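Painter's tape lifting from paper after a few days – adhesive or surface?

Posted by Octavio Zapata, 13/01/2025

I am marking out square cells on a table covered with brown paper, using blue low-tack tape. The lines hold well at first, then the ends start to lift and some runs go wavy. The room is heated during the day and left cold overnight. Would a stronger tape help, or will it tear the paper when I remove it?

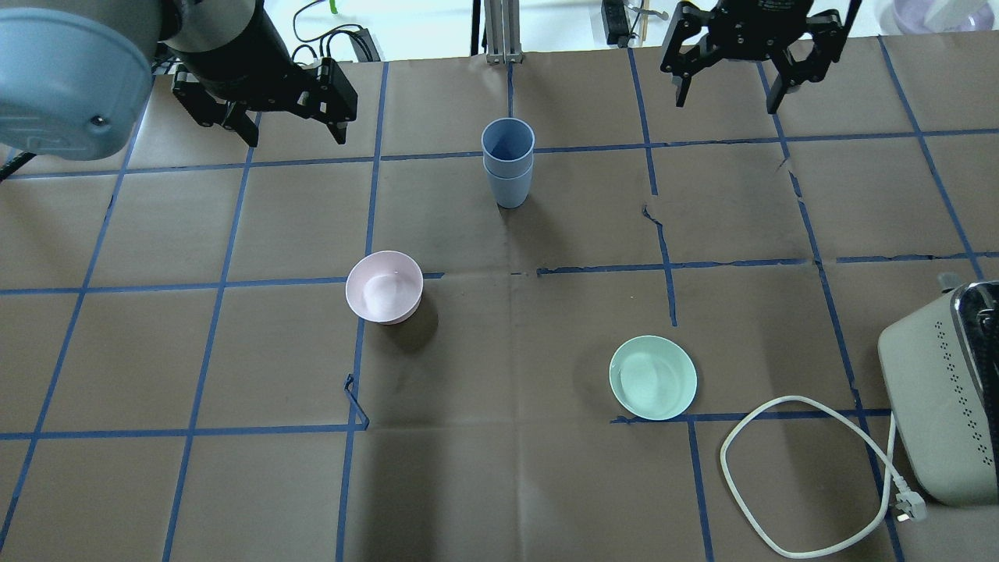 Adhesives and Tapes

Sallska
Paper takes up moisture and expands, mostly across the grain. The tape does not move with it, so the line buckles and the ends lift. A stronger adhesive will hold the ends down but will pull fibres off when you peel it. Try this first:
Leave the paper unrolled in the room for 16 hours before fixing it.
Wipe off dust with a dry cloth.
Lay the tape without stretching it. Stretched tape shrinks back – this is the usual cause of lifting ends.
Press each run down with a plastic card.
To remove it, pull slowly and keep the tape folded back low over itself.

Nasr
just use masking tape, its cheaper

Jindeo
Ordinary masking tape is worse on paper if left for long, as the adhesive hardens. I would change the surface. Card is stiffer and creases less, and low-tack tape sticks to it well enough if the face is uncoated. Test a strip 40 mm long in a corner and leave it for 4 days before doing the rest.

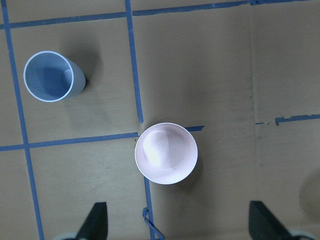 Blue tape on cardboard, with a cup and a bowl resting on it.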